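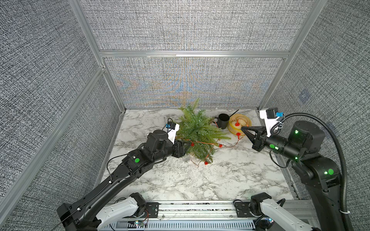 2 min read

Posted 2020-01-07 by the Kullura workshop team

Hello, and thanks for wanting to know a bit more about us! We're Kullura, and we make table decorations and garlands for hotels, garden centres and anyone else who likes a bit of greenery with beads on. We started in a rented unit in Stockdale and moved over to Mikelham when the boxes won (they'd reached the kettle). There are 19 of us now, plus the arms.

The arms are the bit people ask about, so I'll get on with it. Each bench has a pair of them, black ones, and they share the job the way two people would. One holds the evergreen branch in its gripper and the other is there for the beads and bits and bobs. Red beads on a cord are the hardest thing we've given them so far, they tangle if you so much as look at them! Each arm has its own little camera above the gripper, and the benches are walled in with grey fabric on three sides, so the place looks a bit like a row of tiny theatres.

I was a stringer for years before all this and I'll admit I was worried. We all were. What's changed for me is mostly my wrists. I used to wire branches all day in the run-up to Christmas and go home unable to open a jar. Now I spend mornings showing the arms how a spray ought to sit, and afternoons finishing pieces by hand, fluffing out the needles and deciding if the red's too much (it's never too much). We all kept our jobs, but a few of us did swap. Packing lost two people to the benches, and they say they'd not go back.

It isn't all rosy. The arms are slow, they drop things, and I do miss the chatter round the big table, so we've kept the big table for Lellness, our made-to-order range. There are 32 designs in it and every one is still done start to finish by a person.

If you'd like to come and see us in Mikelham, do drop us a line. January's nice and quiet and the biscuits are good.

Contact us | © Kullura 2020 | Back to top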